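**Equipment budget: what we are asking for in September**

Apr 4, 2024

The equipment request for the next budget year is nearly done. The largest line is finger pads and spare parts for the hand-held grippers, and the task is still household litter and the bin it goes in. We have quotes from Jorico and Evumport. Jorico is cheaper per set but won't hold the price past September.

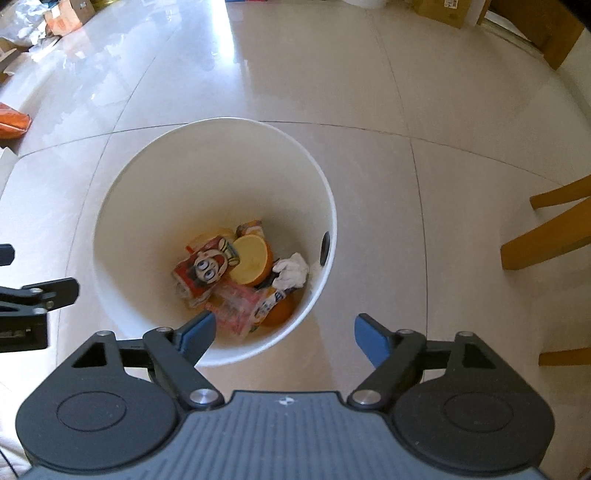
Do we need to buy a robot arm this year? The plan is to lease one from Evumport for 6 months and decide on a purchase after that.

Pads are $29 a pair from Jorico, and we have allowed for more than 200 pairs. Some of you thought that was high. It covers both sites, and the Serkstead site has been borrowing ours. Freight is quoted separately and we have put $300 against it.

Litter costs almost nothing, so it stays in petty cash. Wrappers, a drink can, a paper cup and hollowed orange halves do the job.
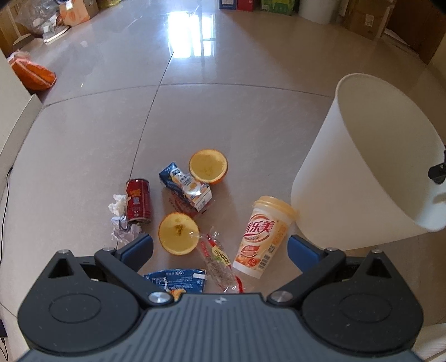 Serkstead Automation Group – Equipment and Planning

The Miyazaki bench frame has been moved to the following year. It was the only item that needed new wiring, and the electrician's quote came back too late to include. If your team wants anything added, send the part number and a written quote with the tax shown. Requests with no quote will be held over to the next round.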